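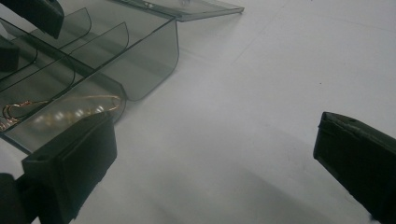
# Compartment tray

A compartment tray (also divided tray, sorting tray, or "the bits box" if you grew up in my house) is a shallow container split into sections so that small things stay apart from other small things. I've been writing up household storage for this wiki for a while now, and I kept putting this entry off because I thought it'd be dull. I was wrong, I love these things!

## Where they turn up

Pretty much everywhere. Haberdashers keep buttons in them, anglers keep hooks and sinkers in them, and watch repairers would be lost without one. Kitchens have the cutlery tray, its flatter cousin, and I've given that its own article because the arguments over spoon placement got out of hand on the talk page.

The old button shop in Arport had 306 sections behind the counter, spread over a wall of pull-out trays, each with a sample button sewn to a card on the front. I went in as a kid for one grey coat button and came out an hour later (Mum was not thrilled).

## Materials

Timber came first, usually with thin slats slotted together like an egg carton. It's lovely to handle but heavy, and felt lining was often glued in to stop rattling. Tin followed, then cardboard for the cheap end of the market, and then plastic more or less took over the lot.

Clear plastic lets you see what's inside without opening anything, but it also shows every speck of dust and every scratch. Tinted plastic is a bit more forgiving. 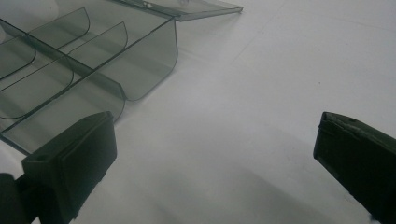 Grey and brown smoke tints were all over the Plula catalogues I've got in the garage, right next to the record racks and the fondue sets, and they've come back into favour lately. My favourite listing is item 2313, a nine-section tray offered in "smoke, amber or plain". I've been hunting for the amber one for ages, so if you've got one in the shed, please leave a note on my user page.

## Fixed and movable dividers

Fixed dividers are moulded in as part of the tray. They can't wander, and small beads can't sneak underneath them. Movable ones slot into grooves, so you can make one long section for paintbrushes or knitting needles. Posov trays have grooves on 2 sides only, while the Rinaldi ones are grooved all the way round, and I reckon the Rinaldi is worth the extra if you change hobbies as often as I do.

## See also

- Cutlery tray
- Tackle box
- Printer's type case
- Muffin tin (as improvised storage)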